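Two-Arm Club at Fernutham – Your Questions

I'm Bevan Brunton and I run the after-school robot club at Fernutham. I get asked the same things at every sign-up, so I finally typed up my answers. If yours isn't on the page, come find me in the lab after 3.

Do I need to know how to code before I join?

Nope! We had 23 students last term and plenty of them had never written a line. You'll start by driving the arms by hand, and that's a great way to learn what the motors like and what they really don't like. Code comes later, usually when you get tired of doing the same move over and over.

What's the project this year?

Phones and phone cases. We're working on picking them up from the table, turning them, and bringing both arms together over the same object without a crash. It sounds easy until you try it. A phone is flat, it's slick, and it never seems to lie the way you left it in your head when you wrote the program.

Why two arms? Isn't one hard enough?

One is plenty hard, and everybody starts on one. But think about how you put a case on your own phone – you hold with one hand and push with the other. Once you want that, you have to teach the arms to share space, and that's where most of our club time goes (and most of the yelling).

What does a session look like?

We take turns in pairs, one student per arm, with everyone else watching and keeping notes. Each pair gets a run, then we talk it over and swap. Tin-yau Shek keeps the run log, so please be nice to Tin-yau and say your run number out loud.
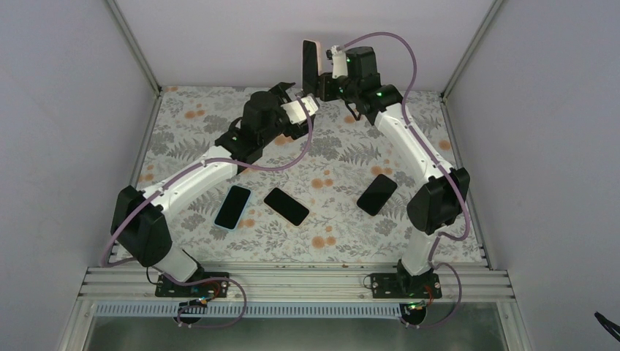
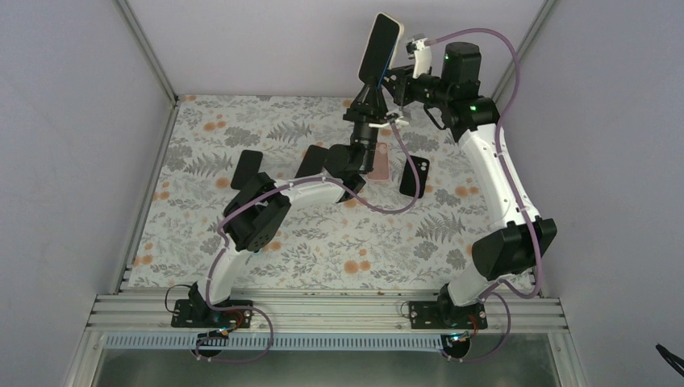
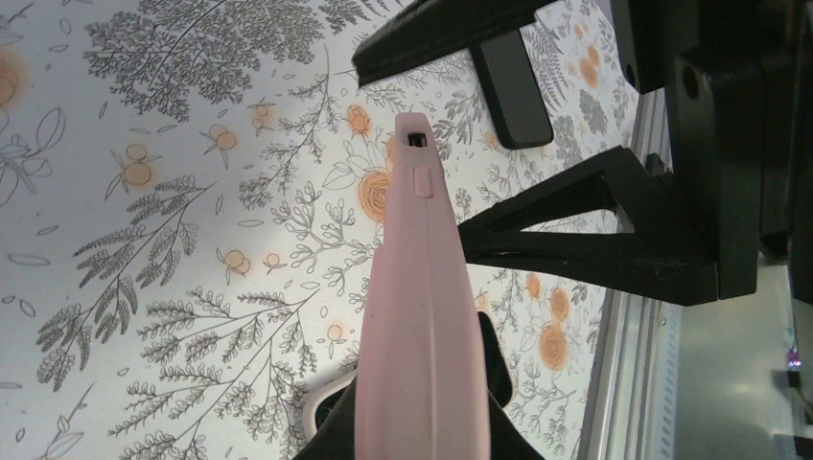
Between runs we shuffle things around on the cloth so that no pair gets the same layout. If you practiced one perfect pickup at one perfect angle, you'll find out pretty fast that you need a second one!

Can I use my own phone?

Please don't. Grippers squeeze, and I'm not explaining that to your parents.

Is there a competition?

Yes, the Fonthorpe Open in July. We sent 2 teams last time, and Kam-wah Lui and Elias Harb scored 82 in the handover round, still our club best. You don't have to compete, though. Lots of people come just to tinker and that's totally fine with me.

What if I break something?

Tell me or Ute Engelhardt right away and hit the stop button first. I've broken more parts than any student in the club, so you're not going to shock me. What does make me grumpy is finding a cracked part in the drawer with the good ones.

Do I need to bring anything?

A notebook, closed shoes, and a hair tie if your hair is long. Loose sleeves get rolled up before you go near the arms. Snacks are welcome but they stay out in the hallway.

How do I sign up?

Put your name on the sheet outside the lab, or stop by and tell me in person. If the sheet is full, write your name on the back and I'll let you know when a spot opens.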